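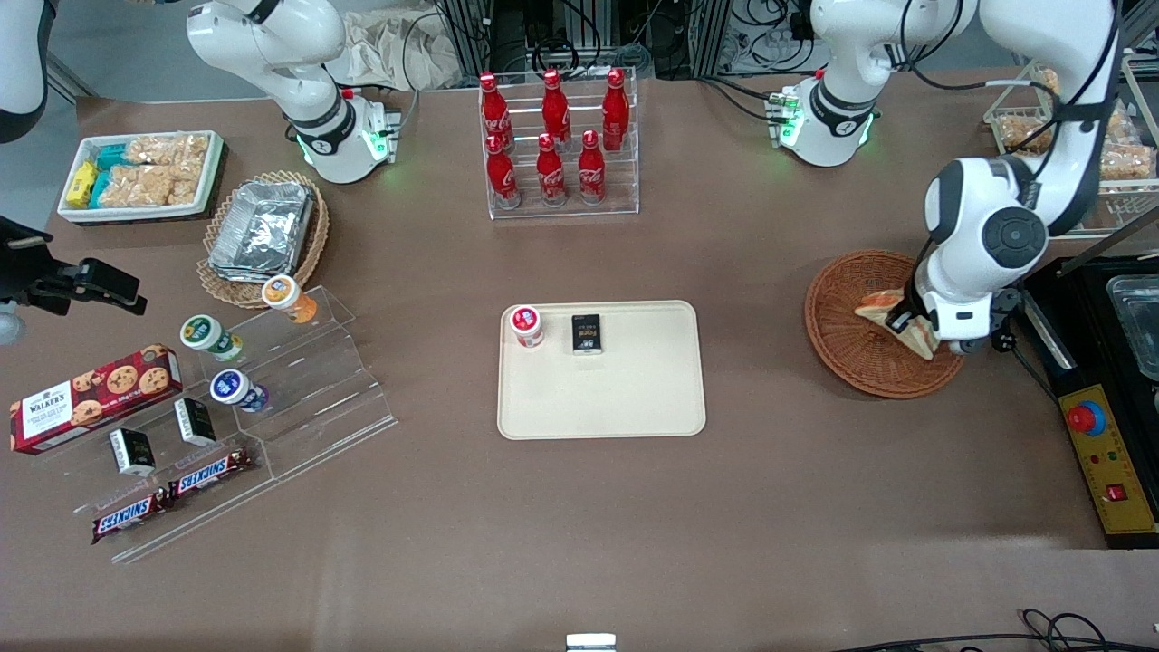 Dramport, April

Thread: Left arm stalls on close over the basket, planner says goal reached

darwish_k
Two-arm snack cell, arms facing a shared table. The task is to take the bread out of the round wicker basket with the left arm and put it on the cream tray in the middle. Approach is fine and the gripper closes on the bread. Then nothing for up to 11 seconds. The planner reports goal reached, the task layer still reports grasp pending. No fault on either arm. I am running Arneo for planning and a grasp classifier trained on 1,356 labelled closes. Logs show the classifier output sitting between the two thresholds the whole time.

pellow
What is in the training set? If it is mostly rigid items (bottles, boxes, bars) then bread will look like a half-finished close. Finger position keeps creeping as it compresses and the velocity never drops under the "settled" limit.

darwish_k
Mostly rigid, yes. Bottles and small cups make up the bulk. Soft items are 17 closes, all of them from one afternoon.

pellow
There's your answer. Collect more soft ones.

Yolanda Ambrose
I disagree, or at least I would not start there. The settled check should not be inside the classifier at all. Put it in the controller: cap the force, wait a fixed time after the cap is hit, then hand over whatever width you have. The classifier then only has to decide held or not held from a steady signal. We had the same stall on Rorkia with sponge cake and no amount of labels cured it.

pellow
A fixed wait costs you time on every rigid pick as well.

Yolanda Ambrose
Make it a parameter per object class. The perception node already knows it is looking at bread and not a bottle.

darwish_k
It knows most of the time. The weave of the basket is close to the crust in colour under our lights and the mask bleeds into the rim. On 13 runs the class came back as "container" and the grasp width was taken from the basket prior.

mbt
Then you have two bugs in one thread. Fix the mask first. Crop to the inside of the rim using depth, segment again in the crop. Also check what your collision scene does with the basket. If it is a solid cylinder, the planner may be shortening the descent and calling that the goal, within tolerance.

darwish_k
It was a solid cylinder. Goal tolerance was 15 mm in z, left over from the bottle rack task. Changed the basket to an open mesh and brought the tolerance down to 4.

pellow
And the stall?

darwish_k
Still there, but shorter. Force cap and wait go in tonight as Yolanda describes, set per class — default stays as it is for rigid items. I will collect soft closes too, so both of you can be right.

Yolanda Ambrose
Log the finger width at handover as well as at the cap. If the two differ by more than a millimetre or so, the wait is too short.

mbt
And post the mask before and after the crop, please. I have a woven tray here with the same trouble.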